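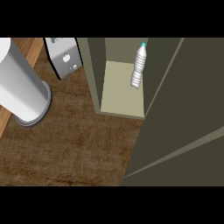 White cylinder on a wood floor, computer rendering.

Search this diary
Enter keywords Go

November, evening

Cold in the bird room this morning when I went in to change the water. I turned the heater up a notch and by noon the finches were all down at the seed again. Mula had been sitting puffed up on the low perch since last night and I was ready to call the vet, but she ate a good amount of millet and took a bath after lunch, so I am leaving her alone until tomorrow.

I now have 13 birds and that is where I mean to stop. Six are Java sparrows, the rest are zebras and societies. Moon and Uvix are still fighting over the corner nest. I put up a second one just like it on the other side and they both ignored it. Moon goes in, Uvix pulls out the grass, Moon brings it back. I took the grass away altogether this afternoon. It is too late in the year for eggs anyway and I don't want chicks in January.

Francine Vachon called around four. She is moving the club newsletter off paper after the next issue and wants me to write the page on winter feeding. I said yes, but I asked for 400 words and she wanted 2000. We left it there. I can tell people to watch the oil seeds and give more greens, and after that I would be repeating the last article. She also wants to put up a members' forum. I am not so sure about that. The old mailing list was fine until the arguing started, and then half the people I liked reading stopped writing.

She asked if I would take one of the two society hens from the Gornetden place. The owners are giving up their aviary before the snow. I said no, then I said I would think about it – so much for stopping. If I did take one she would have to stay in the small cage in the back bedroom for a month first. I would need to find the cover for it. It might be in the attic.

Cleaned the big flight after supper. New paper, scrubbed the perches, threw out the rope swing. It was fraying and one of the zebras got a toe caught in a rope like that two years ago. I cut a few apple branches from the yard last week and they are dry enough to go in now. The Javas took to them right away. The zebras stayed up at the far end until I left the room.

Still to do: order seed, trim Uvix's nails, call Francine back about the word count. Lights off at eight thirty. Mula was up on the high perch with the others when I checked.

Print this entry | E-mail this entry

Contact | Copyright, all rights reserved | Back to top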